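Search this site Search Go
Reading time: 3 min

Progress report to the Rundier Fund
Warm Kitchens: home energy advice for older tenants in Plimside
Prepared by Zohreh Moradi, project lead
March 30, 2023

1. Where we are

We are now past the middle of the grant period. The work started slower than we planned, because the list of addresses from the housing office came to us late and many phone numbers in it were old. Since then we have visited 48 homes out of the 54 that were promised in our application. The remaining visits are already agreed with the tenants and will take place in April.

Each visit takes one morning. The adviser sits with the tenant, reads the last bills together with them, checks the drafts at windows and doors, and writes a short plan in simple words. We leave a paper copy, as most of the tenants told us they do not want to receive it by e-mail.

2. What we found in the homes

Drafts are the most common problem. In 19 homes the front door had no working seal, and the tenant was using a towel or a blanket on the floor. We fitted seals the same day where the landlord had given permission. For the Zelenák building we still wait for this permission. I have written to them twice and I will go there in person next week.

The second problem is the bills. Many tenants pay by estimate and never send a meter reading. Some have paid too much for a long time and were afraid to ask. We helped them to call the supplier, and I must say that these calls take much more time than we put in the plan.

Cooking was a smaller part of the visits, but tenants like to talk about it, so it became a good way to begin the conversation. We speak about using a lid, choosing a burner that fits the pan, and turning the knob down when the water boils. We also remind everybody that the oven must not be used for heating the room.

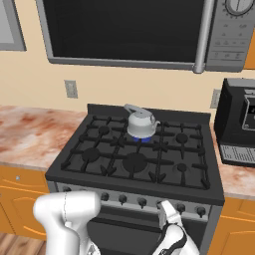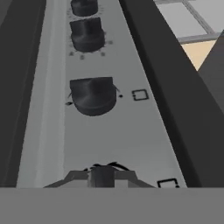 Gas range with its control knobs, and knobs on a stove control panel (computer renderings).

3. Money

Spending is close to the budget. Travel cost less than expected, as the adviser could visit several homes in the same street. Materials cost more, mainly the door seals from Truler, where the price went up in winter. We ask your agreement to move 1000 dollars from travel to materials. The total of the grant stays the same.

4. Difficulties

Our second adviser left the project in the autumn and we did not find a replacement for two months. During this time I made the visits myself, and the written plans were sometimes sent late. This is now corrected and no plan is open for more than one week.

We also underestimated the need for translation. The leaflet exists in three languages, but the supplier's letters do not, and tenants bring them to us in a bag, unopened.

5. Next steps

- finish the remaining visits
- call back every tenant who received a door seal
- collect meter readings for the comparison with last winter
- send you the final figures together with the receipts

If you would like to join one of the visits, please tell me two weeks before, so that I can ask the tenant.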